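Cell 9 - tabletop arm, setup and upkeep

This gallery covers the small tabletop cell in the Afridi building as it stands after the August rebuild. The arm had logged 1,978 hours on the old base cable before the connector started dropping out under load. The cable was replaced, the wrist joint was re-zeroed and the work area was laid out again from the task sheet. Notes are for whoever takes the next maintenance slot. 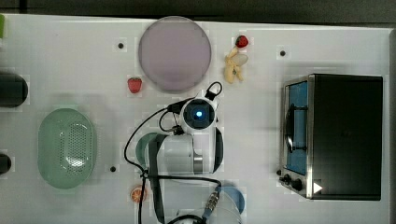 Li-hua Man

Overhead view of the cell, arm over the middle of the table and wrist indicator showing blue. The cable run leaves the top of the wrist, loops over and comes down the left side of the arm to the table. Leave slack in the upper loop. A tight loop pulls on the plug at full wrist rotation, and the fault then reads as an encoder error.

The threaded connector is at the base end. Finger tight, then a quarter turn - no more. Check it every 40 hours and write the result in the Hutow log, including when there is nothing to report.

The toaster oven sits on the right with its door toward the arm. Its position matters more than that of the loose items. If it is moved for cleaning, re-teach the door handle approach before running anything at speed. The plate, colander and toy food can go back by eye.

Wipe the tabletop with a dry cloth only. Solvent has already lifted the markings on the older Gikska table.

Re-zero procedure: power down, seat the wrist by hand, power up, wait for the indicator, run the short homing routine twice. If the two results differ, call Zeeshan Farooqui before changing any offsets.

Last revised Saturday, October 17, 2020. Cable part number checked by Iqra Niazi.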